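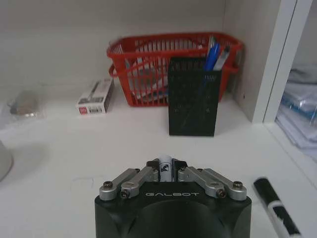 Fig. 1. Gripper at the shelf, holding a small white cylinder.

Session notes: is the shelf-tidying package worth the money?
Posted Thu 18 June

OK, so these are my notes cleaned up a bit, for those of you who missed class or were busy arguing at the back (you know who you are). We were looking at the Lornum shelf service, the one where you pay by the month and a crew sets up the robot, trains it on your shelves and comes back if things go wrong. I want you to read the offer the way a buyer would, with a pencil in your hand.

First, the hand. It's a plain parallel gripper, two pads that close toward each other, and I like that. Fewer moving parts, fewer phone calls. The camera sits right there with it, so when you're judging a grasp you get the pads, the object and whatever is next to it. Get used to this view! Half of your homework is in it. Look at the neighbors first: pens in a mesh cup are a much meaner test than one item standing by itself, and a basket with handles sticking out is worse again.

Second, the price sheet. Lornum quotes 400 a month for the base plan, and that covers 154 item types. Sounds like a lot, right? Now go home and count what's on one bookcase, the one with the chargers and the half-used glue on it. I got to around 20 on a single shelf before I gave up. Anything past the list is an add-on, and the add-ons are where Molberg (the other offer in your packet) comes out cheaper.
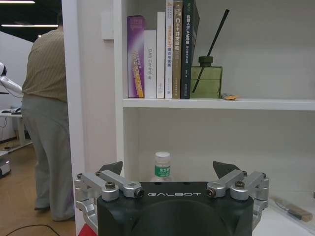 Fig. 2. Water bottle between the fingertips, bookshelf behind.

Third, bottles. Audrey-Anne Poirier asked why every sales demo has a water bottle in it, and I thought that was a great question. A bottle is a friendly shape, it stands up on its own and people know what it is. But clear plastic is hard for a lot of depth cameras, so it's a fair test too, as long as the seller lets you pick the bottle. Ask whether it was full. Ask how many tries they took. The Dhillon brochure gives a success rate and never says what counted as a success, and I took points off for that in my own scoring.

Books are another story. A tight row of spines gives a gripper like this very little to hold, and a row with one leaning book is a different problem from a row that's standing straight. The Lornum contract says "books and similar," two words I'd want spelled out before I signed anything.
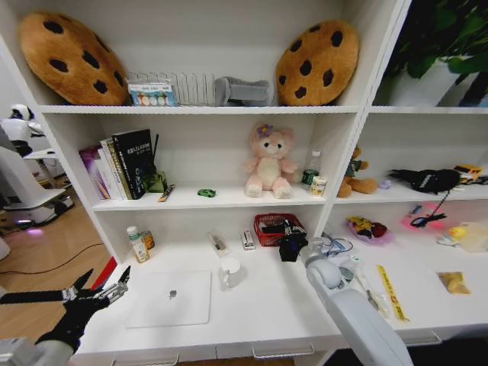

Fourth, soft things and odd things. The Genemby reading you did last week sorts household items into rigid, soft and "awkward," and I'd put most of a real desk in that last group. Plush toys squash. Bags with straps catch on stuff. Cables go wherever they please – and no offer in the packet lists cables at all, so write that down as a question for the vendor.

For next time: choose one of the 3 offers, write one page on what it leaves out, and bring your own list of items from home. Handwriting is fine. If you want to trade Dhillon for Molberg, email me before the weekend.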